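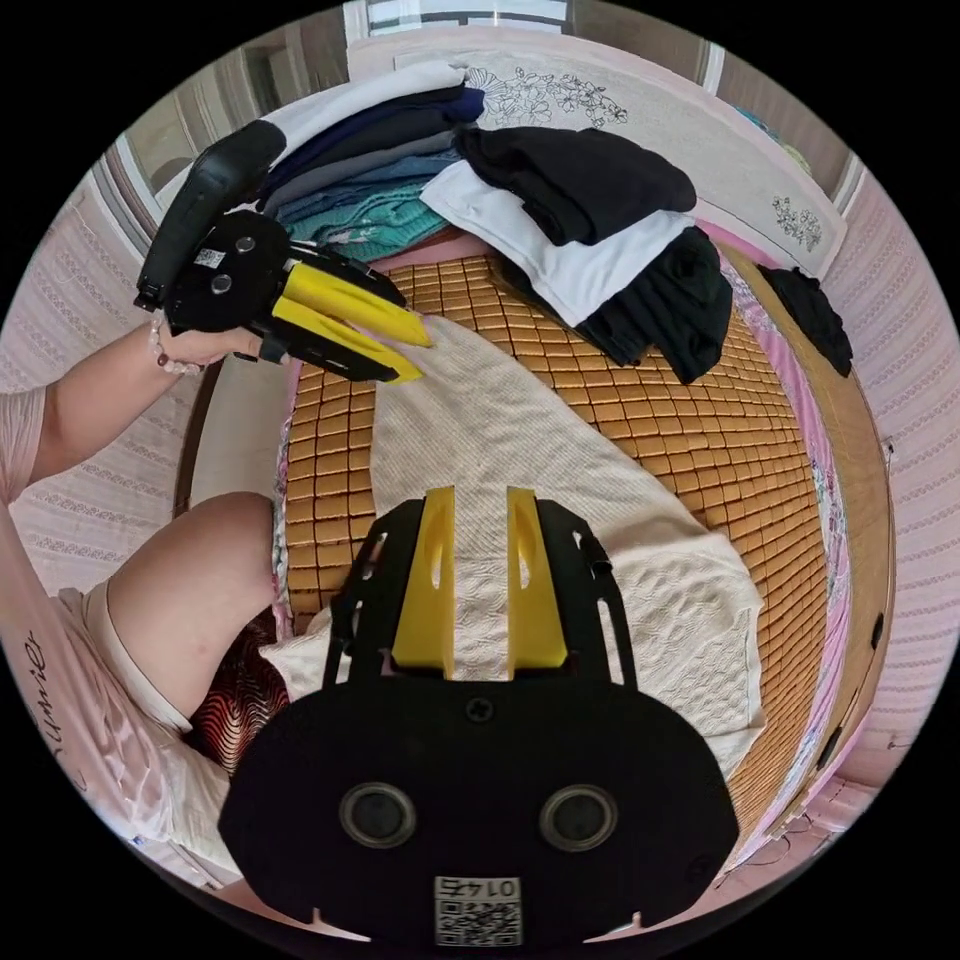 Issue 38, p. 9

Stilleo Hand-Held Gripper, sold in pairs

Oseck's catalog copy says the Stilleo will "teach the home to fold itself." Read that twice before you order. What you get is two grippers, each with a pair of yellow fingers, and a person still has to sit on the bed and pinch the edge of the blanket. Clothes in a folded stack prove very little. People have managed that with bare hands for years.

As a recording tool it's decent. Gordon Lavoie ran a pair through 3,000 grasps for us and had no complaint about the grip on thick bedding. Thin cotton was another matter.

Can a machine do the laundry from what it records? Oseck's own folding arm, left alone with a T-shirt in July, made a ball.

Price per pair: $1,844
Charger: sold separately
Returns: unopened only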